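June 2, 2021
by Halvard Løken

Home Remedies and Family Health – Notes for Session 2
Topic: Soothing dry, itchy skin at home

Hi everybody, and welcome back! These are my typed-up notes from the Lirnthorpe evening class, for those of you who were too busy chatting to write things down (I saw you, and I was glad of it). Last session was all coughs and sore throats. This one is dry skin, which I could talk about until they lock the building.

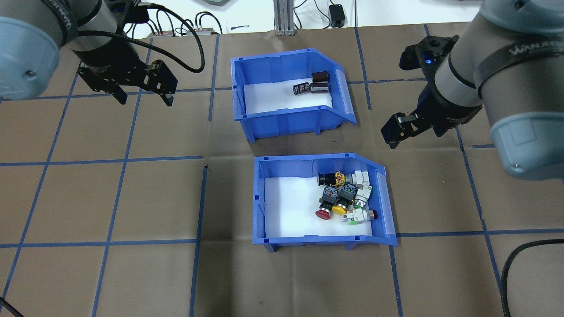
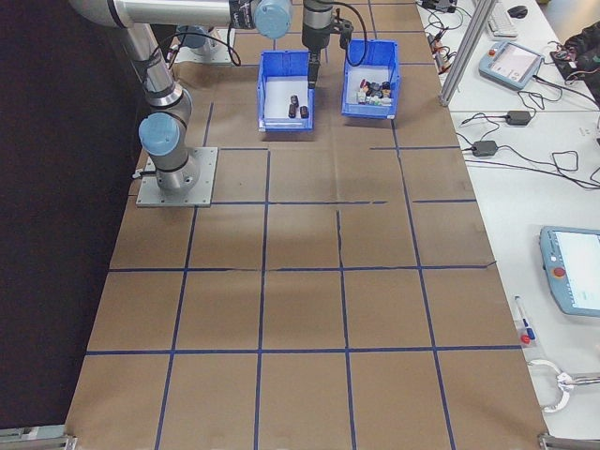

Let's start with what the skin is doing for you. The outer layer is a sort of wall. The cells are the bricks, and the natural oils between them are the mortar. When the mortar gets thin, water escapes and the skin feels tight, then rough, then itchy. Scratch it and you knock more holes in the wall – and so it goes, round and round, usually at three in the morning.

What thins the mortar? Hot water is the big one. I love a long hot bath as much as anyone, but my shins pay for it. Strong soap is another, and so is heated indoor air, so a lot of us notice trouble starting in October when the furnace comes on. Wool right against the skin bothers plenty of people too, me included.

THE SHORT BATH

Keep the water lukewarm and get out after ten minutes. Use a mild cleanser with no scent, and only where you need it. Arms and legs that haven't been gardening don't need much more than a rinse. Pat yourself dry with a soft towel and stop while the skin is still a little damp. Then put your moisturizer on right away, within a couple of minutes if you can manage it. If you've got small kids, have the tub of cream open before you lift them out. You will not get a second chance once they're running down the hall!

OATMEAL

This is the one everybody asks me about. Colloidal oatmeal is just oats ground so fine that they hang in the water and don't sink. You can buy it in packets or make it in a blender. Use plain oats, nothing with maple or brown sugar (yes, it has happened in my house). Grind one cup until it looks like flour, then stir a spoonful into a glass of warm water. If the water turns milky, you're good. If you get a pile of grit at the bottom, grind it again.

Sprinkle it in under the running tap and swish it around with your hand. Soak for ten minutes, same as before. The tub gets VERY slippery, so put a mat down and hold on to something when you climb out. Rinse the tub afterward too. Anyone with an oat allergy should skip this section altogether.

OILS, BUTTERS AND OINTMENTS

Dezső Vörös asked in class why his expensive lotion stings when plain petroleum jelly doesn't. Good question. Lotions have a lot of water in them, and they often need preservatives and sometimes carry perfume, any of which can sting on cracked skin. Ointments are mostly grease. They feel heavy and they'll mark your pillowcase, but they hold water in very well. Creams sit somewhere in between. My own habit is cream in the morning and ointment at night, with old cotton gloves over my hands.

Coconut oil and sunflower oil came up as well. Some people do nicely with either one. I'd go easy on olive oil, as there is some evidence it can weaken the skin barrier. Essential oils I leave out completely on sore skin. Natural things can still give you a rash – poison ivy is natural!

Try anything new on a small patch inside your elbow first, once a day for several days, before you put it all over.

WHEN TO STOP TREATING IT YOURSELF

Please call a doctor or nurse if the skin is oozing, has yellow crusts, feels hot, or is swollen and painful. The same goes for a fever along with a rash, a rash that spreads fast, a baby with a rash you can't explain, or an itch that keeps you up night after night. Itching all over with no rash to see is worth a call too. I'm a keen amateur with a big bathroom cabinet, and none of this replaces someone who can look at you properly.

FOR NEXT TIME

Write down everything that touches your skin in one ordinary day. Soap, shampoo, laundry detergent, hand gel, dish gloves, the lot. Circle anything with "fragrance" or "parfum" on the label. Bring the list along and we'll go through them together, and if you do try the oats, tell me how you got on.

Related handouts
Session 1: Coughs, Honey and Sore Throats
Making Sense of Moisturizer Labels
Chapped Lips and Cracked Heels
Hand Care for People Who Wash a Lot

Contact: Halvard Løken, Lirnthorpe evening classes
© 2021 Halvard Løken
Back to top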